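Subject: Re: [astau-tilers] Sealing grout before first use
From: Mohammed-Awal Osei
Date: May 2021

On the sealer question, Prikbridge wrote:

> We now tell every customer to seal cement grout within
> 10 days and again every year after that. Since we started
> doing it in April the complaints have dropped right off.
> I'd call that proof. I think the list should put it in the
> wiki as standard advice, walls and floors both.

I'd hold off on the wiki.

You started in April. It is now the month after April. Grout complaints, in my shop anyway, come in when people have lived with a bathroom through a winter with the window shut. I'd expect a quiet phone right now if you had been painting the joints with skim milk. Come back next spring with the same result and I'll read it with more interest.

I also want to know what the complaints were. Staining? Cracking? Mildew? A penetrating sealer might help with the first. I can't see how it does anything for a joint that cracks because the floor under it moves, and that is most of what I get called out for. If your cracking complaints went down too, then something else changed. New crew? Different bag of grout? You switched to the Morkel mix at some point, didn't you?

Walls and floors should be kept apart in any advice we give. A wall outside the shower gets steam and the odd splash. A mosaic floor has far more joint per square foot, and people stand on it with shampoo running off them. Telling someone to do both every year, on the same schedule, sounds like advice from the people who sell the bottle.

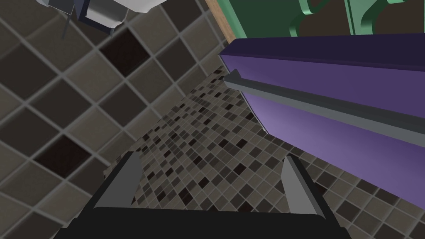
Large square wall tile with a mosaic floor, computer rendering.

Work out the joint length on a room like that and you'll see that nearly all the labor is in the floor. Nutsugah quoted one of my customers for a yearly reseal of everything, wall included, and the wall was most of the bill. She asked me if she needed it. I said I had no reason to think so, and she kept her money.

For what it's worth, I went back through my own job book. I have 82 bathrooms in there with notes good enough to use, the oldest from 2000, and almost 10 of those were sealed by the owner at some point. That is too few to say anything either way and I'm not going to pretend it does. The unsealed ones I've been back to look like grout that people have or haven't cleaned.

I'm not against sealer. I use it on stone. What I'd like to see before it goes in the wiki is one floor, half sealed and half bare, same family using it, looked at after a year by a person who doesn't know which half is which. If anyone has a customer patient enough for that, I'll pay for the sealer.

Mohammed-Awal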